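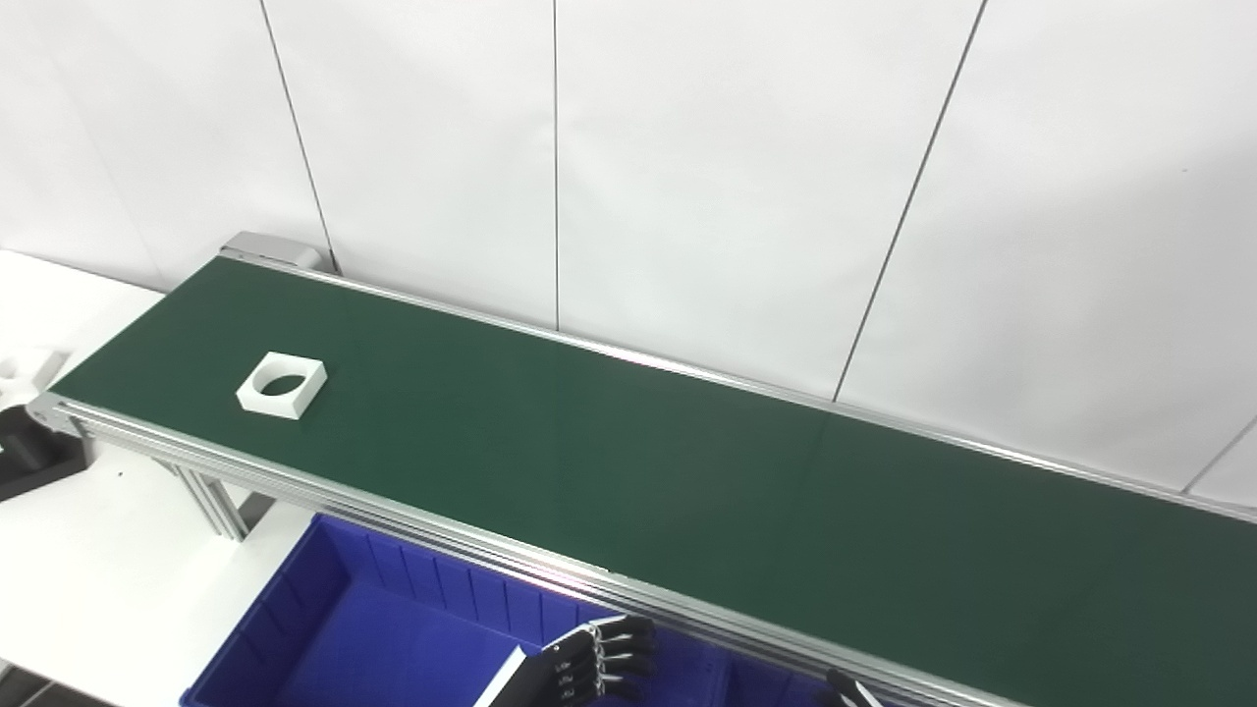
Kimholm Technical Institute
Introduction to Material Handling
Handout 9: Flat Belt Conveyors
Prepared by Noemi Baptiste and Kobina Aidoo
Revised February 2019

Purpose of this handout

This handout supports the second laboratory session of the unit. Students are expected to have read it before entering the laboratory and to bring a copy with them. Material marked for review may appear in the written assessment.

1. Main parts of a flat belt conveyor

A flat belt conveyor carries goods on a continuous loop of belting stretched between two end rollers. One roller is driven by a motor. The other turns freely and is normally mounted so that its position can be adjusted. Between the rollers the belt slides over a flat bed or runs over smaller supporting rollers.

The frame holds all of these parts in line. Small and medium conveyors are commonly built from aluminum extrusion, a stock material formed with grooves along its length. Brackets, guides and sensors are fastened into the grooves with matching nuts and may be moved along the rail without drilling. Housings at the ends of the conveyor keep hands, sleeves and loose material away from the rollers. Housings may be removed only by laboratory staff.

2. Tension and tracking

A belt that is too slack will slip on the drive roller, particularly when a load is added. A belt that is too tight places unnecessary strain on the bearings and shortens its own life. Tension is set at the adjustable roller, and both sides must be moved by the same amount.

Tracking refers to the side-to-side position of the belt as it runs. A belt that drifts toward one rail is said to be mistracking. The usual causes are:

Rollers that are not parallel
A frame that is not level across its width
A buildup of dirt on a roller
A belt joint that was not cut square

Tracking corrections are made in small steps. After each adjustment the belt should complete several full turns before a further change is considered.

3. Placing the work

The block used in Exercise 2 is square, with a round opening through the center. It is placed flat on the belt with the opening facing up, a short distance in from the near rail and close to the loading end. Two sides of the block should be parallel to the rails. A part that is set down at an angle will usually keep that angle for the length of its travel, and the recorded position at the unloading end will be of little use.

Only one block is to be on the belt at a time. Parts must not be placed or picked up by hand while the belt is moving.

4. Recording results

Each group will complete 50 runs and enter the results on the form provided. Record the distance from the near rail to the closest side of the block at the start and at the end of each run. Runs in which the block was touched or bumped are to be marked as void and repeated.

5. Review

Students should be able to name the function of each end roller, describe two signs of incorrect tension, and explain why tracking is checked with the belt running.

Questions about the exercise may be directed to Valeriano Bravo in the laboratory office. Requests for make-up sessions are handled by Eyerusalem Wako and must be submitted in writing. Make-up sessions for this unit are also offered in August.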